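News | Features | Work | Archive
By Eduard Jurčo
October

Wednesday, early, the training lab at Brodden. Coffee gone cold already. Kvido Šindelář has stitched by hand for 30 years and now he sits down to do it. Shoes off, feet on the pedals, face in the viewer.

He hated it at first. Says so. No feel in the fingers, you judge the pull by eye. Took him 8 weeks of pad work before he stopped swearing at teh thing. 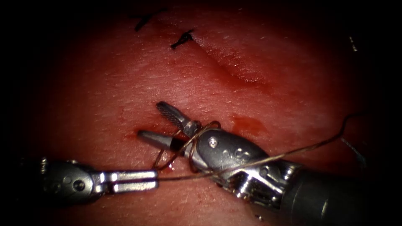

Thread wrapped round the open jaws for an instrument tie, with two finished knots further up the pad.

The bigger change is for everyone else in theatre. Dušan Michalík used to stand at his elbow, reading his hands. Now the surgeon is across the room with his back turned, so people talk more. They have to. Michalík misses the old quiet a bit, likes that his back doesnt ache.

Rota's still a mess. Two more nurses start pad training next month, if the room is free.

200 shares | 8 comments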